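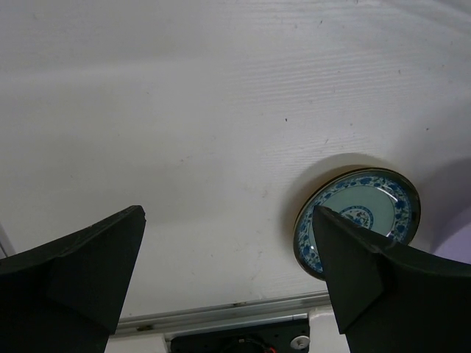 The open day at Plomevum ran from noon on Saturday. Station 5 had the dish.

The operator read from a card. The arm had completed 960 lifts at the Zinau site. The fingers were made by Kultex and were replaced every 300 cycles. The dish was blue and white, with flowers around the inside, and had not been replaced.

A woman from Matubbar asked what force was applied at the rim.

"It varies," the operator said.

"Within what range?"

He turned the card over. The back was blank. He pressed the start key and the visitors moved up to the tape.

The fingers stood open over the white table for 20 seconds. The woman wrote down the time.

"Is it deciding?" a boy asked.

"It is waiting for a signal," the operator said.

"From who?"

The operator looked at the key under his thumb and pressed it again.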